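Career Skills, Handout 4: Reading Job Ads Without Being Taken In

Keep this one for the workshop on 14th June. Bring a printed job ad you would seriously consider answering.

Most advice about job ads tells you to mirror the ad's language back at the employer. I have doubts. The advice assumes the ad was written with care by someone who knows the job. Plenty are pasted together from an old posting, a manager's wish list and whatever the recruiter thought sounded lively.

Take the ad we looked at in May, from Trurkness. It listed 14 "essential" requirements for a junior scheduling post. When we sorted them, 4 described work a person would do in a normal week. The others were traits ("self-starter," "passionate about excellence") or software the ad never mentioned again. Would a self-starter be turned away for forgetting to write "self-starter"? I doubt it, and I have yet to see good evidence either way.

What to mark on an ad

Underline verbs that name a task: order, file, test, repair, answer, train. Circle anything you could be asked to show. Put a question mark next to adjectives and leave them alone for now. If you end up with more question marks than underlines, the ad has told you very little, and you should call and ask what the last person in the job did all day.
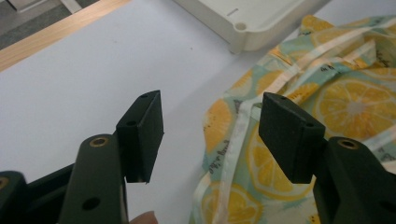 Gripper fingers with pad block and brass threaded insert, over a white tabletop.

Pay and the missing number

The Zunda ad promised a "competitive package." Competitive with whom? Pilkington, which advertised a similar post, gave a range, but the gap between bottom and top was so wide that it amounted to the same silence. Treat the lower figure as the offer until you have something in writing. The Fledex ad mentioned a 2,000 dollar signing bonus in large type and put the repayment terms in the last line. Read the last line first.

Keyword matching

You will hear that software throws out any resume lacking the exact words in the ad. Some employers do filter this way. How many, and how strictly, is harder to pin down, and the people quoting the scariest numbers often sell resume rewrites. Use the ad's word for a thing you have really done. Don't copy whole phrases, and don't hide keywords in white text. A person may still read the page.

For the workshop

Mark up your ad as described. Then write 2 questions you would ask before applying. "What is the culture like?" doesn't count, as every employer has the answer ready. Ask about hours, who checks your work, or why the job is open.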